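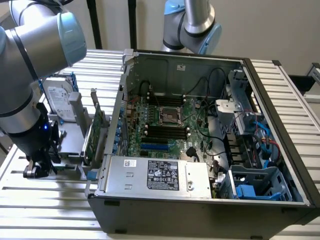

Gripper trials for PC disassembly: progress report, July

By the Tristau bench team, Gurville

This period went to the question we had been putting off, whether one pair of fingers can handle a whole desktop tower or whether we need to swap between two. We now have enough pulls behind us to give you a partial answer, and it's a more cheerful one than we expected in the spring.

Where the bench stands

Both arms are mounted and sharing the slatted aluminum bench. The tower lies on its side with the panel off, so everything we want to reach faces up. Removed parts go to the left of the case: the hard drive stands in its drive bracket and the expansion card goes into a fixture that holds it with the metal bracket still attached. We tried laying parts flat at first and dropped that idea fast. A card standing up can be picked again from the same grip, and that saved us a whole regrasp step in the script.

The two finger sets

The Curgate fingers are the narrow ones. They are very good at getting between things! On expansion cards they seated well on almost every attempt, even with cables looping close to the board. Their weak spot is anything heavy or slick. A drive in its bracket tends to rotate a little as it clears the case, and when it rotates it catches on the sheet metal.

The Quách fingers are wider, with a softer pad. They hold a drive square and they don't seem to care if we come in slightly off center. They are too thick for memory modules, though, and we stopped trying after a few runs so as not to chew up the slots.

We logged some 600 grasps across both sets on 21 towers. Drives went better with the Quách pads, cards and memory with the Curgate fingers. The gap on drives was bigger than we had guessed, and it held up when we slowed the arm down, which makes us think it is about the pad and not the speed.

Two arms or one

We're really pleased with this part. With a second arm steadying the case or holding a cable aside, card pulls that used to stall now mostly go through (the case used to creep across the slats, a tiny bit per pull, until the saved positions were no good). The cost is planning time. The arms have to keep out of each other's way over a fairly small opening, and the planner sometimes takes the long way around for no reason we can see. We have set a keep-out zone over the rear of the case for now. It's crude and it works.

What isn't working yet

Cables. SATA plugs are the worst, and neither finger set can squeeze the latch and pull in one motion with any consistency. We still unplug those by hand before a run, and the grasp log marks every run where we did.

The power supply is also still a manual job. It is the heaviest thing in the case and we haven't found a grip on it we trust.

Fixed camera: fine for finding parts, poor on depth near the memory slots. We would like to try a second view from lower down before spending anything on a new sensor.

Next period

Five towers are set aside for a mixed test, with Quách fingers on one arm and Curgate on the other, no swapping during a run. We'll also print a longer Curgate tip for the cable plugs, and redo the drive pulls with a textured pad to see how much of the rotation goes away.

Spending is on plan. The only unplanned item was replacement pads, paid from the consumables line. The grasp log and the pad drawings are in the shared project folder.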